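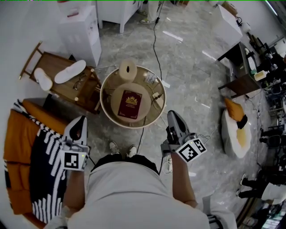 Plonmont Round Glass Side Table: Six Months In

I bought the Plonmont side table to replace a wooden one that had become a landing spot for everything in the room. The old table is still in use, but the Plonmont has taken over most of the daily work, and I have had it long enough to say what it does well and where it falls short.

The basics first. It is a small round table with a clear glass top and a thin gold-colored rim. It came from Kordale, a home goods store that ships flat, in one box with 2 bags of hardware. Assembly took me 19 minutes with the key that came in the box. The instructions are drawings only, and the third drawing shows the rim upside down. If the glass does not sit level when you set it in, flip the rim over and try again.

Stability

The table does not rock on a hard floor. My floor has a gray marble pattern and is smooth, so anything with uneven feet shows itself right away. I did have to tighten the screws again after the first month. On a thick rug I would expect some movement, but I have not tried it.

The top

There is enough room for a tray, a roll of tissue and a charger, and after that it starts to feel full. I keep a round light wooden tray in the middle for the things I can't afford to lose. Before a trip that means my passport goes on the tray the night before and nothing gets put on top of it. Cards and receipts go straight on the glass and I clear them out when I notice them.

The tray is from Galindo and was bought separately. I recommend getting one. Keys and coins set down on bare glass make a sharp noise, and small scratches will come sooner or later. A tray of this size still leaves a ring of glass to set other things on.

Fingerprints show. In afternoon light they show a lot. I wipe the top every other day with a dry cloth, and once a week with a damp one. Dust collects where the glass meets the rim, and a cloth doesn't get it all. A soft toothbrush does.

Cables

This is the weak point. There is no clip, hole or channel anywhere, so black cables lie across the glass in full view, and a long one ends up on the floor where people walk. With a wooden table you can at least hide a cable strip under the top. Under glass you would see the strip too. I have tried adhesive hooks on a leg and they held for a few weeks. If you charge things at your side table every day, look for one with a solid top.

Compared with the wooden table

My rectangular wooden table has a brown top and thin legs. It takes more abuse. I don't worry about what lands on it, and it regularly ends up with slippers and a pair of glasses on it. The round one is easier to walk past in a narrow space because there are no corners to catch your leg. It also looks lighter in the room, next to white cabinets and pale things in general.

My neighbor Brigitta Fankhauser has the larger version from the same line and says hers has the same dust problem at the rim. She uses it for plants and puts a cork mat under each pot.

Weight and moving

I can lift it with one hand on a leg, but I don't recommend that. The glass rests in the rim by its own weight and is not fastened. Take the glass off first, lean it somewhere safe, then move the base.

Good: stable on hard floors, quick to put together, no corners, easy to wipe.

Not so good: nowhere to put cables, dust at the rim, loose glass, one wrong drawing in the instructions.

I would buy it again for a reading chair or an entryway. For a bedside with two chargers and a lamp, I would keep looking.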